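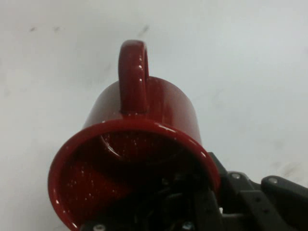 Kushnir Tableware Price List

A table of secondhand prices for everyday mugs, bowls and plates, typed up from the monthly sale sheets of the Jarurcombe household market. The sheets were on paper until May, when the market office let us scan the old ones.

What is in it

There are 36 sheets, one for each month, and a little over 1,000 rows. Each row is one item sold. The files are plain CSV, comma separated, with a header line.

Columns

sheet - number of the source sheet, starting at 1
item - mug, bowl, plate, saucer or other
color - as the seller wrote it, so "wine" and "dark red" are both kept
condition - 1 to 4, where 4 is unused
asked - price on the label
paid - price on the receipt, blank if lost 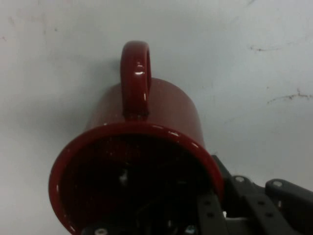

Prices are in whole dollars and have not been adjusted for inflation. Sets are entered as one row with the number of pieces in the notes file, so don't average them together with single items.

Known problems

Sheet 9 has water damage and the paid column is mostly blank. Sellers graded condition themselves, and some of them gave a 4 to everything. Spelling in the color column has been left alone. The Utex script in the tools folder will merge the obvious variants - check its output before you use it, as it turns "rust" into "red".

Rows from the Sunday stalls at Worow were in the first release and have been removed. They used a different condition scale.

Use

Free for any purpose. Please keep this file with the data. Corrections are welcome if they give the sheet and row number.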